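July 2023

The quarterly review of hand tools was carried out this morning at the Clondham workshop, in accordance with the procedure adopted in May. Domenica Eberhard kept the register. The precision screwdriver kit was taken first, as it is the item most often requested by the Horance bench.

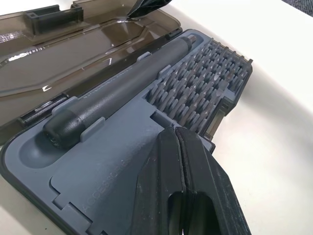 Precision screwdriver kit, open for review. Driver and bits in the base tray.

The driver lay in its channel, held by the gray tabs, and the bits stood upright in their rows. The kit was entered under number 332. Staff are reminded that each bit is to be returned to the holder before the lid is closed - this applies equally to short loans.

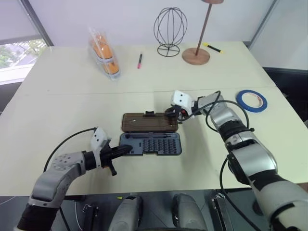 The matter of labels was then considered. The present ones do not hold well on tinted plastic, and a supply of 300 has been requested from Hauser at a smaller size. Until they arrive, kits will be signed out by register number only. The Jorkard calipers remain on loan and will be entered on their return. The register was closed at 20 minutes past eleven and placed in the office cabinet.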